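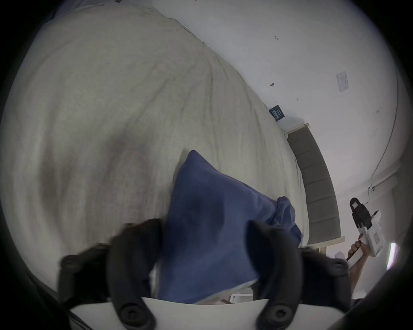
Doesn't the cover just slide down to one end again after two nights? A reader left me that question under my last bedding post, and it's a fair one, so I'm finally writing up the whole thing: how I wash, dry and put back a duvet and its cover at home so it stays flat and smells good. I did mine badly for years (I once dried one so poorly that it clumped into lumps like potatoes) and I've fixed most of my mistakes since.

What you need

A washer big enough for the duvet, mild liquid detergent, a dryer or a very sunny porch, a few clean tennis balls, and four safety pins or some cotton tape if your cover has no ties. Set aside an afternoon. The washing part is easy but the drying drags on forever!

Step 1. Read the tag

I know, I know. But some fillings really don't want to go in water at all, and wool is the big one. If the tag says dry clean only, skip down to the part about the cover and take the inside to a cleaner. Down, feather and most polyester are fine in a home washer as long as there's room in the drum. Push the dry duvet in and see if you can still fit both arms on top. If you can't, it's off to the laundromat. I use the one at Posport, next to the hardware store, because they have the giant front loaders and a vending machine that takes dollar bills without a fight.

Check the seams while you're at it. A tiny hole turns into a big hole in the wash, and picking feathers out of a drain filter is a rotten way to spend an evening. A few stitches with plain thread will do.

Step 2. Wash the cover and pillowcases first

Strip everything, shake the cover out, and turn it inside out. Button or zip it closed, otherwise your pillowcases will crawl inside and come out in a soggy ball. I wash mine at 30 degrees on my machine (it's an old Mosoti that only talks in Celsius) and go hotter only when somebody's been sick. Dark blues go in on their own the first couple of times. 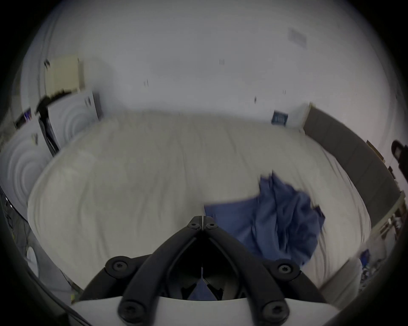 Skip the softener, wrote a commenter on the Surnness home forum, and your cotton will thank you by August. I tried it, and yes, my sheets do feel less slick and they soak up water better too. A splash of white vinegar in the rinse does me fine now.

Step 3. Wash the duvet

Use half the detergent you think you need. Then run an extra rinse, and maybe one more if the water still looks cloudy through the door. Go gentle on the spin. When you lift it out, get both arms under it like you're carrying a sleepy dog, so the wet filling doesn't drag on the stitching.

Step 4. Dry it slowly

Low heat, tennis balls in, and stop every 30 minutes to pull it out and break up the clumps with your fingers. My last one took 133 minutes of dryer time, which I know because the laundromat charges by the minute and I was sulking over the receipt. Even when it feels dry, hang it over a couple of chairs overnight. If the middle feels cool against your cheek, it's still damp in there, so give it another go.
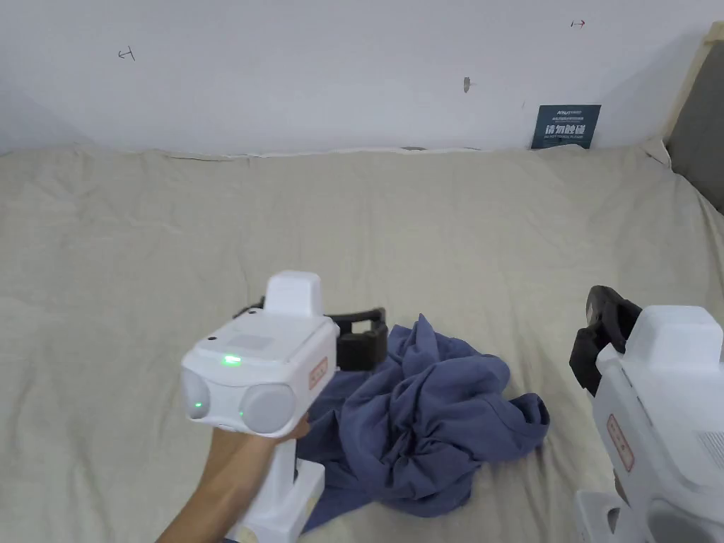
Step 5. Put the cover back on

Lay the cover inside out on the mattress with the opening at the foot. Spread the duvet on top, match the corners, and tie or pin all four. Start at the head end and roll the two together into a big sausage. At the foot, flip the opening around each end of the roll, close the buttons, and unroll it back toward the head. It feels like a magic trick the first time!

Tying the corners is what stops the sliding. For covers without ties, I sew 17 centimeters of cotton tape inside each corner, and a small loop on the duvet to match. The tape I get is Skernamex, 70 cents a roll at the fabric store, and it's held up through plenty of washes.

Step 6. Give it a shake

Grab two corners and snap it hard, then do the other end. Leave the bed open for an hour before you tuck anything in. I wash the cover every other week and the duvet itself twice a year, once in spring and once before the heat goes on.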